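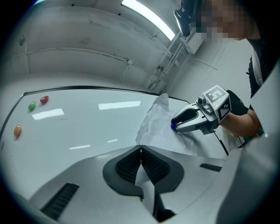 Section 9. Working at a shared sorting table

Applies to operators on the Osen line who used to sort by hand and now teach the Nuveo cell.

Under the old arrangement an operator sorted for the whole shift. Now the operator shows the task with the hand-held gripper, and the cell repeats it. Your grade and break times stay the same. The shift sheet has a new column for teaching time, and this counts as work at the table.

1. Log in at the cell and choose Teach.
2. Put a glove on the hand that will hold the gripper.
3. Check that the marker cube on top of the gripper is clean and firmly seated.
4. Lay the sweets and the paper on the table. Leave space between the pieces.
5. Close the jaws on one piece, move it and open the jaws. Work at your normal pace.
6. Repeat for 40 moves, then press Save.

Note: A dropped piece does not spoil the session. Pick it up with the gripper and carry on.

Note: Glare from a shiny table top can hide small pieces. If message 461 appears, shift the pieces away from the bright patches and press Retry.

Caution: Keep the gripper cable clear of the vents on the robot body.

Caution: No more than 2 people at the table while the cell is in Teach.

Changes to rotas or duties go through Rukhsana Talpur at the Pornville site. Team leaders must not alter them at the cell.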